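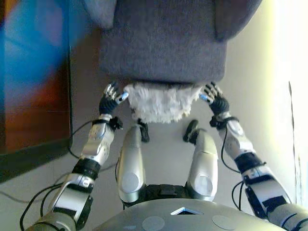 Attachment 1: soft grey fabric with shaggy off-white fringe

Ticket 2630
Product: Baton pattern printing
Opened by: Puspita Kusuma
Handled by: Amirul Krishnan, Siveck support
Status: Solved

Puspita, 09:40
Hello! First of all, I love Baton, I've drawn all my soft toy patterns in it since March. My trouble is with tiled printing. The pages come out a bit small, so when I tape them together the curved seams don't meet (the ears are hopeless). The test square should be 25 mm on each side and mine measures 23. Printer is a Hartono, ordinary A4 paper.

Amirul, 10:15
Hi Puspita, lovely to hear from a toy maker! Could you check the scale in the print window? It needs to say "Actual size". Please print only the page with the test square for now and save your ink.

Puspita, 10:52
It was on "Fit to page", so I changed it and got very excited, but the square is still 23. I also tried a different paper tray and restarted everything. No change.

Amirul, 11:20
Thanks, that narrows it down nicely. The Hartono driver has a shrink setting of its own, and it can override ours. Open Printer properties, go to Layout and untick "Reduce to printable area". Then set the page overlap in Baton to 9 mm so nothing gets lost in the margins.

Puspita, 12:04
YES! 25 mm exactly, both ways! I've just taped up the whole big pattern and every notch lines up, even round the ears. One small thing, the preview now shows error 1215 when I zoom in, though it prints fine.

Amirul, 12:30
Brilliant news! 1215 means the preview is still using the old page layout. Choose View, then Rebuild preview, and save the file again.

Puspita, 12:41
Gone! Thank you so much, I'm off to cut out fur fabric (there will be fluff everywhere). Happy for you to close this.

Ticket closed by Amirul Krishnan. Tags: scaling, tiled printing, driver settings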